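Tevell > Get Involved > Calls > Play Food Tidying Study

About | Studies | Get Involved | Room Booking | Contact

Call for participants: does a drawer beat a basket?

We need 20 adults to put toy food away, take it out again, and tell us what they think of the arrangement. You have to be 18 or over. You don't need children, a tidy house or an opinion about storage, though if you have a strong opinion we'd like to hear it before you start.

Some background. Every article about playrooms says the same thing: get the toys off the table, give each kind a place, and the child will learn to put them back. I have read a lot of these articles and I have yet to find one that says how anybody checked. The Skarkach guide, which half the preschools in Jisthorpe seem to own, tells you to keep play food in a closed drawer "for calm." Calm for whom? It also says an open basket invites mess. My own suspicion is that a basket on top of a cabinet gets used and the drawer under it fills up with crayons, but I can't prove that either, and that's why this call exists.

Belmiro Salgado thinks I'm wrong and that drawers do better once people have had a week with them. We have agreed to publish whatever we get.

What you would do

You come to the Ellis room for 2 sessions. At each one you work at a white table with a plastic drawer beside it, and you clear play food from the table the way you would at home. In one session we ask you to use the drawer, in the other a basket. Which comes first is drawn by lot. Afterward there's a short interview. We don't time you, and we won't tell you how other people did it.

We are interested in dull things. Do you put the bread in first? Do you push the drawer shut when you've finished? Would a banana and a bell pepper go together in your head, or would you want the croissant kept apart with the rolls? If you think the whole exercise is silly, say so in the interview. Several of us thought so at the start.

What you get

Coffee, parking, and a copy of the write-up. There is no fee. I would be careful of any notice that makes this sound like an exciting opportunity. It's putting away pretend groceries.

Who shouldn't apply

Anyone who sells storage furniture, or writes about it for money. Anyone who took part in our shoe rack study in August, as you already know how we ask questions. Please also tell us if reaching down into a low drawer is hard for you, and we'll talk about the table height before you come.

Play food out on the table, drawer open:
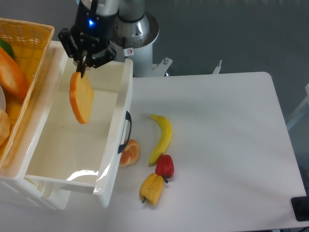
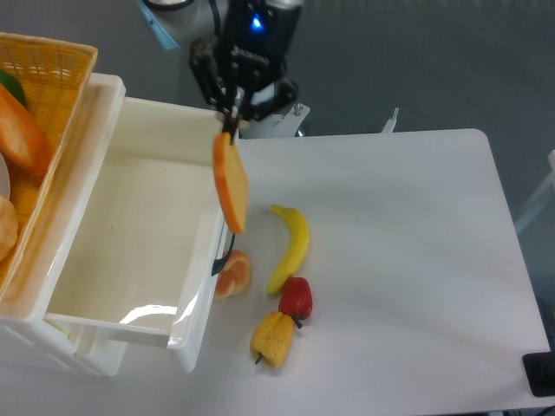
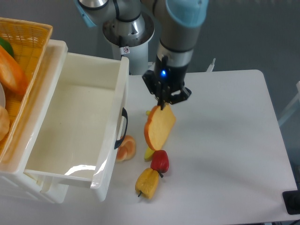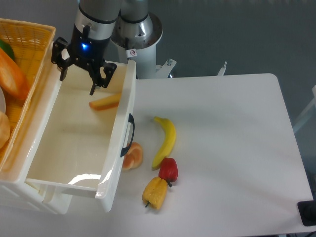
To apply, write to Bleddyn Humphreys at Tevell, Box 841, Jisthorpe, or leave a note at the front desk. Give your name, a phone number and the times you can't do. Please don't send a paragraph on why you are passionate about organizing. We pick by lot from everyone who qualifies, so it won't help you.

Desk closes at noon on Friday. If you haven't heard from us by the week after, you weren't drawn, but we keep names for the next round unless you ask us not to. The next round will probably be building blocks, and Belmiro is already sure about those too.

Contact | Privacy | © Tevell | Back to top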